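Stedham sample room – shelving and storage

The sample room at Stedham moved to the ground floor in September. Blair Ogilvie chose the shelving, and Tumelo Mahlangu drew up the plan for what goes where. Metal parts are kept up top, with shoe soles on the level below. The yellow decks wipe down easily and small pieces show up well on them.

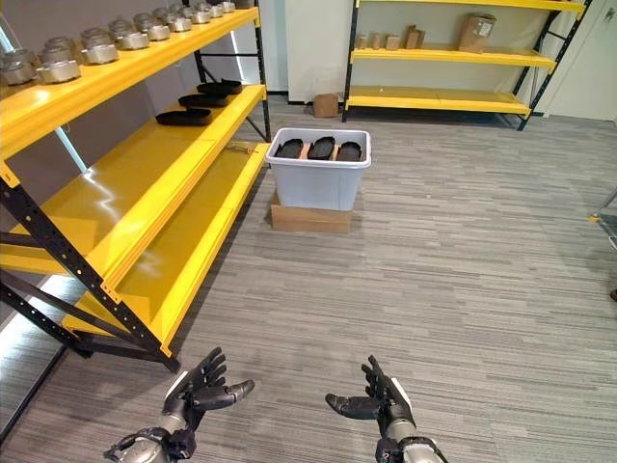
Anything waiting to be sorted goes in a plastic bin first. Bins are checked at 3 every afternoon and the contents moved to a shelf or sent back to Pietrzak. Labels are next – Tumelo has ordered a roll of 1000.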